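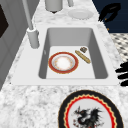
Keeping a kitchen that isn't there
31 Aug 2018

I went to Prelton expecting to see a robot arm being serviced. Efthymia Dimitriou had a desk, two monitors and a coffee, and she told me the arm I'd come for was on the screen.

Dimitriou looks after the sink cell at Nomanier, which wants to sell dish-clearing arms to cafeterias. The cell is a simulated kitchen with a counter, a sink, a faucet, plates and leftovers, and an arm called the Clevitz that is supposed to learn its way around them. Her job title has the word "maintenance" in it. I asked her, maybe a little rudely, what there was to maintain.

"Everything you'd have in a real cell except the grease," she said. "The base of the arm has to be where the drawing says. The joint limits have to match. If somebody moves the counter and doesn't move the contact surface that goes with it, you get a plate hovering over the marble, or sunk into it, and the arm learns from that."

So she starts each morning with checks. She loads the kitchen with the arm parked, drops one plate onto the counter and another into the sink, and waits to see that they settle. Then she runs the arm slowly through its joints, one at a time, and compares the readings to a saved file. The whole thing takes 31 minutes when nothing is wrong. In May, she says, something was wrong most mornings. 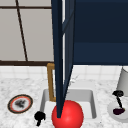

The Clevitz arm over the sink in Nomanier's simulated kitchen.

The trouble in May was a software update. The arm's joints had been tuned for one version of the physics, and in the next they were too stiff, so it shook whenever it got close to the basin. Dimitriou spent 10 days bringing it back. She turned the damping up joint by joint from the base and reran the same reach each time, keeping a log that she let me scroll through. It's long and it's dull, and I trusted it more than anything in the sales brochure.

I said that a shaking arm in a real kitchen would have broken a plate, and somebody would have heard about it that afternoon. Here it could shake for weeks.

"It did shake for weeks," she said. "Two, before I was asked to look. The scores were going up, so people were happy."

That bothered me, and I told her so. How many of those scores came from an arm that had found some way to cheat? She didn't argue. Her colleague Alcides Lopes now pulls replays from the overnight batch, which runs to roughly 4,000 attempts, and watches them at normal speed. He told me he throws out any run where an object goes through another object, even slightly. He also told me he can't watch them all.
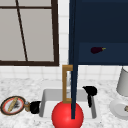 Food is the other headache. Dimitriou says bread and vegetables are harder to set up than plates, because a plate is stiff and the simulator likes stiff things. A baguette in her kitchen won't bend or tear, and it sheds nothing when it's picked up. She has adjusted its weight and its friction, and she thinks the friction is still too high. "It grips like rubber," she said. "A real one would turn in your hand."

I asked what happens when water comes into it. There's no water in the model. I had assumed that for an arm meant to work at a sink, this would have been the first thing anyone built. Dimitriou said it was on a list, and that Nii Frimpong, who runs the project, would have to answer for the order of the list. Frimpong's answer, by phone, was that reaching comes before rinsing and that customers understand this. I'd like to meet those customers.

Dimitriou makes fewer claims. When I asked her whether a well-kept simulated cell meant a working arm, she said no, it meant she could rule out one set of reasons when the arm failed. She has asked for a real counter and a real basin, same dimensions, so that she can run the morning checks on both and put the two logs side by side. The request went in before the May update. She was still waiting on a reply when I left, and had gone back to the baguette.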